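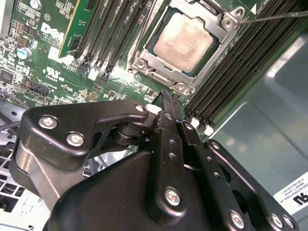
Subject: Re: [refurb-floor] arm cells on the teardown line
Date: June 9, 2022

On the question from the Cusby site about what the cells have done to the jobs:

> We are due to get two of the Minach cells in October. Management says no
> layoffs. That was said at Kamel too, and people there ended up on other
> shifts. What do your people do all day now? And who gets the blame when
> a socket gets damaged?

We have had four cells on the server bench since last fall. There were 12 of us on teardown before and there are 12 now, but the work is different. The arms take the repeat handling: memory, coin cells, some of the cable plugs. People still do intake, anything bent or corroded, and the CPU sockets. We tried giving the sockets to the cells and took them back after a month. Too many board types, and the screws are not always in the shape the program expects.

The old pace was 30 boards a shift per person. Now each of us looks after a cell or does exceptions, and the exceptions are the slow ones. Your hands get a rest, which I like. Your head does not, because all the easy boards go past you and the odd ones pile up. Ask for the rotation in writing. Ours is 25 minutes at the cell screen and then off it, and it only got that way after we complained about eyes and necks.

On blame – every stop is logged with the name of whoever is signed in. For the first few weeks that meant a person got a talk for a fault in the program. We asked for a second field on the form, cell or operator, and that settled most of it.

Board layout matters more than the vendor lets on. On this type the memory slots run right up under a metal panel and the battery is out on the other side, by the cable header, so the approach has to be taught separately for each.

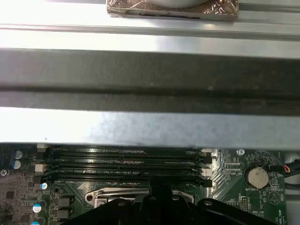 Endance's steward wrote back off list that teaching was the part their site lost. The vendor's techs did all of it for the first year, the bench people were never shown how, and when the contract ran out the pay grade for it went to new hires. So get the training named in your agreement, with the grade next to it, before October.

I can send our rotation sheet and the stop form to whoever wants them. Reply to me and not to the list, the attachments bounce.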